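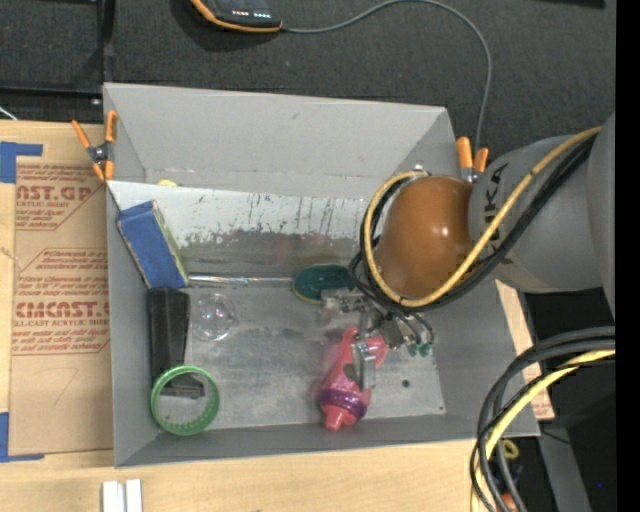 The arm over the test bin, gripper above the pink bottle

Two-finger gripper or suction for a bin of mixed junk?

Posted by slopedwalls in Grippers and End Effectors

I have been put in charge of deciding which gripper our small shop buys, on the strength of having once complained about the old one. We have two candidates on loan. One is a Plemevon parallel gripper with flat metal fingers, the other is a Hellwig suction head with a single cup and a bellows. Same arm for both, same gray bin with sloping sides, same overhead camera, same controller settings as far as the controller lets me keep them.

The bin is meant to be awkward. There's a translucent pink bottle-shaped thing with a loop on one end, a blue block that likes to lean on the wall, a bright green ring, a dark green oval, a long black thing with a ridged foot, and a clear round item the camera regards as a rumor. The rule is that whatever lands in a corner stays in the corner, and the arm gets 4 tries per object before I write it down as a loss and go get coffee.

So far the fingers do well on the bottle and the ring. They do badly on anything resting against a wall, because the outer finger needs to go where the wall already is. The suction head loves the broad face of the block and has no interest in the ring at all, for reasons I can respect. Neither one will touch the clear item reliably. The vendor for each has explained to me that my bin is unusual.

Cables are the other headache. The bundle loops under the wrist joint and hangs fairly close to the gripper, and on a steep approach it ends up between the camera and whatever I'm trying to see. I have moved it twice. It has opinions.

What I'd like to know:

Is it worth buying one good gripper and accepting the misses, or do people really run a tool changer for this kind of thing? And is there a fair way to compare them that doesn't take the whole of September?

Budget is "be reasonable," which I've been told is a number.

3 replies

bracket_and_shim

I went through this with a nearly identical lineup, and my advice is to stop scoring grippers and start scoring misses. Write down why each pick failed. I use four buckets: didn't see it, couldn't get to it, got it and dropped it, and hit something on the way. After one afternoon you will probably find that a good share of what you blamed on the gripper belongs to the camera or the planner.

Your clear item is the obvious one. If the depth image has a hole where the object should be, no finger on earth is going to fix that. Put a strip of matte tape on it and run the same test again. If both grippers suddenly pick it up, you have a camera problem, and you can quit holding it against Plemevon and Hellwig, who I'm sure have other things to answer for.

For the wall cases, check how wide you're opening before you descend. Ours opened all the way every time because that was the default in the Branero controller and none of us had questioned it. Opening just a little wider than the object got back most of the picks along the walls. Tilting the wrist a few degrees away from the wall helped with the rest, although with sloping sides you have to be careful that the tilt doesn't bring the knuckle into the wall on the other side. Ask me how my paint looks.

Also, fingertips. Flat metal on smooth plastic is a poor match. Try rubber pads before you spend real money. I cut mine from sheet, glued them on badly, and they outlasted the nice molded ones from the catalog. Keep them thin, or you'll lose the clearance you just won.

On cables: leave slack at the joint that turns the most and tie down on both sides of it, never on it. Then run the wrist slowly through its full range with the arm up high, and watch the loop the whole way. If it swings under the tool at either end of travel, the loop is too long. If the arm stops with an error, it's too short. There's a happy place in between and it's smaller than you'd like.

As for timing, 6 objects, each one started in the middle, along a wall, and in a corner. Run that list with one gripper, swap, run it again. Mark the start positions on the bin floor with a paint pen so you aren't unconsciously being nicer to your favorite. That's a couple of days and it will tell you more than a month of random dumping.

oldrelay

suction. get a bigger pump

tarewt

Mild disagreement with the above, as bigger pump is how I ended up with a very loud machine that still couldn't lift a ring. Flow helps on a leaky surface. It does nothing for a hole.

We have a tool changer (Wistora, the manual kind, then later the automatic one). The manual one is fine if you sort the work into batches. The automatic one is fine if you enjoy thinking about air fittings. Every swap costs seconds, and if your bin is truly mixed the arm spends its day changing hats. What we settled on was fingers as the main tool with a small suction cup mounted off to one side on an angled bracket, so the wrist rotates to bring it into play. It's ugly and it means one more hose, so see the previous reply about cable loops and then read it again.

Before you build that, do the tape test on the clear object and the pads on the fingers. Those cost lunch money. And make sure you re-enter the tool weight and center point every time you swap the loaners. We compared two grippers for a week with the first one's numbers still loaded, and the second one kept stopping just short of everything. I had already written a fairly snippy email to the supplier.

If your vendors want to come and watch, let them set the start positions for the other company's gripper. You'll get some very creative corners.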